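Washing and Drying Your Gorolier Plush
9/22/18
By Pavithra Kotian

If you have come straight from the unpacking section, welcome! Washing a stuffed toy is a gentle sort of job, and most of it is waiting, so pick a day when you'll be at home anyway. The steps below are for the washable Gorolier food plush (buns, dumplings, the big pancake) and for any other toy of yours whose tag allows a hand wash. Toys with a sound box inside have their own section later on.

Before you start

1. Clear a table in good light and wipe it down. A pale top is best if you have one, as crumbs and loose threads show up nicely on it.

2. Set the toy on the table and go over the whole surface with a soft, dry brush. Follow the nap of the fabric, and run the brush along every seam — that is where the cookie dust hides.

3. Find the care tag and read both sides. If it says surface wash only, skip ahead to the spot cleaning note at the end.
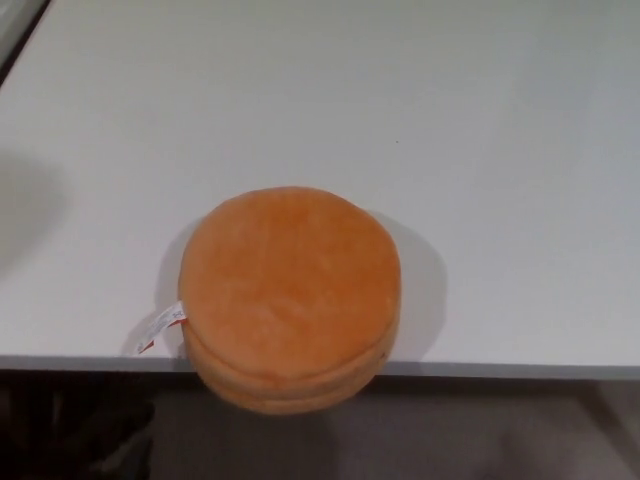

Care tags are easy to miss on a round toy, so take your time and turn it slowly by the edge. On the plush bun the tag is a narrow white strip that comes out of the seam between the top layer and the layers under it. The print is tiny, and I keep a magnifying glass in the sewing drawer for exactly this. Please don't snip the tag off, however tempting it is! You will want it again next time, and cutting too close can nick the stitching.

Caution: Don't leave a toy hanging over the front of the table once it is wet. It will be a good deal heavier than you expect, and it can tip off and take the towel with it.

Washing

4. Fill a basin with cool water and stir in 2 capfuls of Varghese wool soap, or any mild soap you trust around children.

5. Lower the toy in and press it gently with flat hands for 7 minutes. No wringing and no twisting, please, or the stuffing will bunch up on one side and you'll be coaxing it back all evening.

6. Rinse in fresh cool water until it runs clear, then press the toy between dry towels.

Drying

7. Lay the toy on a mesh rack near an open window, away from the heater. Turn it over every 60 minutes or so while you're up and about, and plump the layers with your fingers each time.

8. When the outside feels dry, squeeze the middle. If it is still cool and damp in there, give it another night.

Note on spot cleaning: Dab the mark with a damp cloth and a very little soap, working from the outside in, then dab again with plain water. Let the fabric dry fully before you brush it.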